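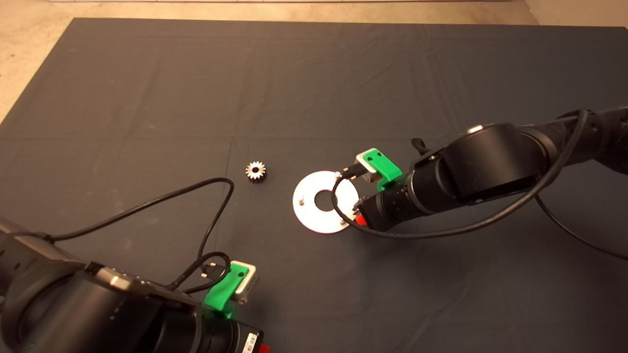 The Vendthorpe Inheritance, by Kirstin Lennox
Reviewed for the Gillix Library Readers' Service
Sun 18 April

Romantic suspense remains among the most requested categories at our branches, and the arrival of a new title from Kirstin Lennox was followed by a long list of holds. The Vendthorpe Inheritance is the second book in her series about the Stomix auction house. It can be read without the first, although readers who begin here will learn early on how the earlier case ended.

The Story

Insurance investigator Tarık Eren is sent from his office in Kurtuluş to the coastal town of Vendthorpe, where a collection of antique clocks is to be sold after the death of its owner. Two of the clocks have been insured twice under different names. The only person who knows the full history of the collection is Nora, the late owner's niece, who has kept the house going for years and wants the sale finished by the end of September. She has her own reasons for keeping investigators out of the attic rooms.

The book runs to 400 pages, and the first 200 move slowly. Lennox spends a good deal of time on the house, the weather and the local solicitor's correspondence. Some members of our reading panel set the book aside during this stretch. Those who continued reported that the pace changes with the fire at the boathouse, and that the chapters after it were read in one or two sittings.

Characters and Romance

Eren is the stronger of the two leads. He is careful, a little vain about his handwriting, and slow to admit when a witness has misled him. Nora is harder to know. Her chapters are told in the first person, yet she withholds a fact from the reader that she would surely have been thinking about, and the panel was divided on whether this was fair.

The romance develops at a measured rate and is convincing for the most part - the long drive back from the ferry is the best scene in the book. There is one explicit chapter. Violence is limited and takes place mainly off the page.

The Mystery

The clues are placed honestly, with the exception noted above. The matter of the double insurance is explained clearly enough for a reader with no knowledge of the trade. The identity of the forger will not surprise experienced readers of the genre, but the motive may. A subplot concerning a missing apprentice is dropped in the final chapters and is presumably being saved for the third book.

Format and Availability

The large print edition has 518 pages and is well bound, with generous margins. The audiobook uses 2 narrators, one for each lead, and the change of voice helps in the middle section.

Recommended for adult fiction collections, particularly where the first Stomix title has circulated well. Holds may be placed at any branch desk.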